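Falton House Rules Collection, version 2

README and data card

Print this page | E-mail this page

Summary

The Falton House Rules Collection is a set of written rules for indoor ball games, as played in homes, hallways, basements, and rented halls. It holds 536 rule sheets and roughly 2,000 scoring clauses taken from them. All text is in English. The collection is kept by the Erell Games Archive and was put together for people who study how informal rules are worded, passed on, and changed.

What is in the download

sheets.csv: one row per rule sheet, with an ID, the game name as written, the setting, and the full text
clauses.csv: one row per scoring clause, linked to its sheet by sheet_id
settings.csv: short codes for the kind of room or hall, with their meanings
CHANGES.txt: changes between version 1 and this one

All four files are UTF-8. Line breaks inside a rule sheet are kept and the field is quoted. Some spreadsheet programs will split these rows on import. If your row count comes out too high, that is the usual cause.

Where the sheets came from

Most sheets were mailed or typed in by players after a call for material in the Mellalon newsletter. A smaller part came out of the Peng bequest, a box of handwritten and typed pages that reached the archive in poor order. The Peng pages carry IDs starting with P. Where a page had been copied more than once, we kept the longest copy and listed the others in the notes field.

Printed rule books and the rules of organized sports were left out. A sheet that quotes an official rule was kept if the rest of it was the players' own.

Fields that need some care

game_name is never corrected. "Wallball," "wall ball," and "Wall-Ball" are three different values. Use game_group if you want them together.

setting was given by the sender in most cases. Where it was left blank, we filled it in only if the sheet named the room. Otherwise the value is U.

court_marking says what the rules call for when players lay out a court: chalk, tape, rope, furniture, existing floor lines, or none. It records the wording of the sheet and was not checked against any real floor. Tape covers masking tape, painter's tape, and the single word "tape." Sheets that allow a choice have more than one value, separated by a semicolon.

ball is free text. Expect entries such as "any old tennis ball" and "the soft one."

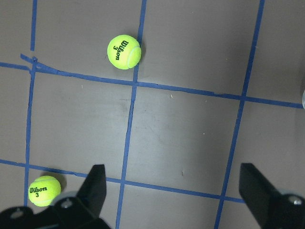

Tennis balls on a gray floor marked with blue painter's tape.

Scoring clauses

A clause was cut out of a sheet if it says how a point is won, lost, or replayed. Clauses about whose turn it is were left in the sheet text only. Each clause was labeled by 2 readers working apart. When they disagreed, both labels are given and agreed is set to 0. Most of the disagreement is over replayed points, where sheets often say "do over" without saying who serves.

The label "line" is used for any clause about a ball landing on a marking. House rules differ a great deal here. Some sheets count the line as in, some count it as out, and several leave it to the player who was closer.

Known problems

The collection leans toward games for two players. Team games are thin, and games for one player are almost missing.

The Peng pages have gaps where the paper was torn. These are marked [lost] in the text.

Dates were removed in this version after we found that many senders had given the year they first played and others the year they wrote the sheet.

Spelling is as sent. Please keep it that way if you pass the files on.

Use

You may copy, change, and share the files for any purpose if you name the collection and the version number. Addresses and family names were taken out before release. If you find one we missed, send us the sheet ID and we will fix it in the next update, planned for May.

Shares: 4 | Comments: 0

Contact the Erell Games Archive | © Erell Games Archive | Back to top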